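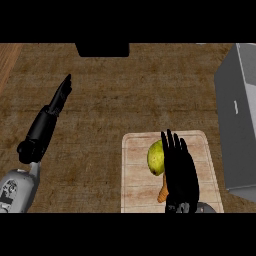 I'd been promised a robot and what I got was a spreadsheet and a very strong coffee, and by the end of the morning I didn't mind a bit.

The woman across the table runs the kitchen trials at Stosusmont, who make chilled meals and cut fruit for canteens. She asked me to leave her name off, as the orders aren't signed yet and she has suppliers to haggle with. Fair enough! She's been planning a two-armed prep station since August, and so far all of the work has been done in simulation.

"People think you buy the arms and then work out what they do," she told me. "We did it the other way round. We built the worktop on the computer first, put a board and some food on it, and had a go."

Food like what? "Fruit and veg, to start with. A pear's a pig of a thing to budget for. It bruises, it rolls, and every one's a different shape. If you price your hands on boxes and then give them a pear, you've bought the wrong hands."

Hands are where the money goes, it seems. Her first plan had plain two-finger grippers from Hirkska and she still likes them for trays. The hands with proper fingers come from Bakos, and they cost enough that she went a bit quiet before turning the page round for me to see. (I'm not allowed to print it.)

"I can tell you about the small stuff, because it's the small stuff that catches you out," she said. Spare fingertips are £60 a set. Food-safe sleeves for the forearms are £300. A day's training is £650 and she wants two of those, as the night shift never gets any. Then there's the line that made her laugh out loud when the quote came in: £1,858 for a stand. "It's a stand! It's got four feet and it stands there!"

She's paying it, though. The arms need something solid under them and her existing benches wobble.

I asked whether she'd really need two arms, what with the price. She pulled a face. "I asked that every week. One arm can pick things up all day. The minute you want something held still while you do something else to it, you're stuck, or you're buying clamps, and then somebody has to wash the clamps."

Washing came up a lot, now I look at my notes. She's put in an hour a day for cleaning and her finance people keep trying to take it out again. She keeps putting it back.

The simulation software is from Wenov and they rent it by the month, which she'd do again. Her only grumble is that the computer never spills anything. "So I've added money for mess. It's on the sheet as mess. They can argue with me about it if they like."

Next job is the floor plan. She wants the station near a socket and away from the fryers, and there's one corner that would do if they can shift a freezer.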